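Drestwood ward boundary review goes to second consultation

27/02/2025
By the local government desk

A second consultation on ward boundaries in Drestwood opened this morning. The revised draft keeps 7 wards but moves 326 electors from Ocampo to Ganerham, leaving Ganerham with 3274.
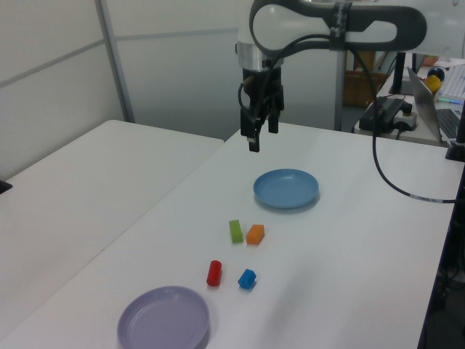
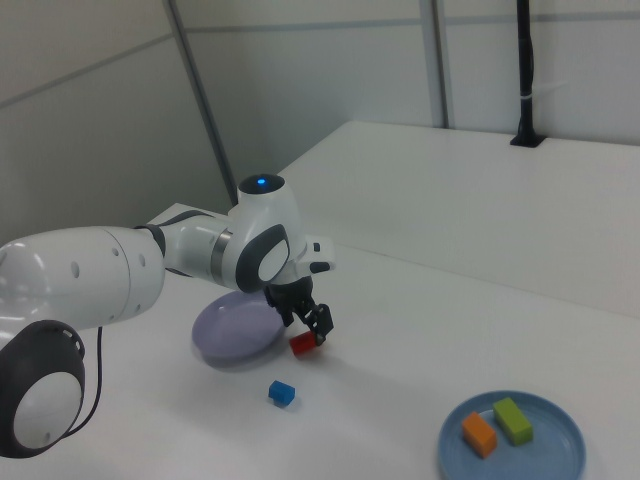
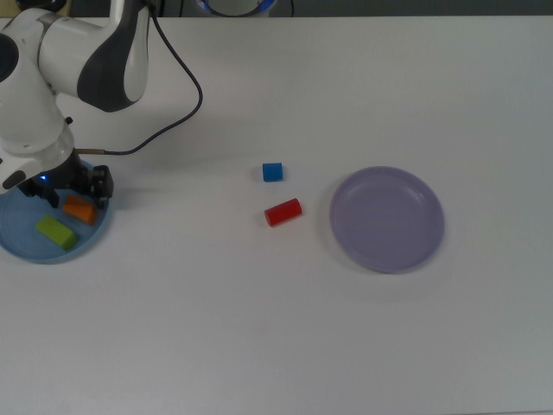 Robot arm at a white work surface, in three views.

The polling district of Dokis stays whole — the first draft had split it along the railway. Nearly 600 responses were received in the first round. Final proposals are due in September.

Comments

ganerham_resident: Which side of Mill Lane is the new line?

P.T.: Map 4 has it. East side.

oldward: Same number of councillors, then.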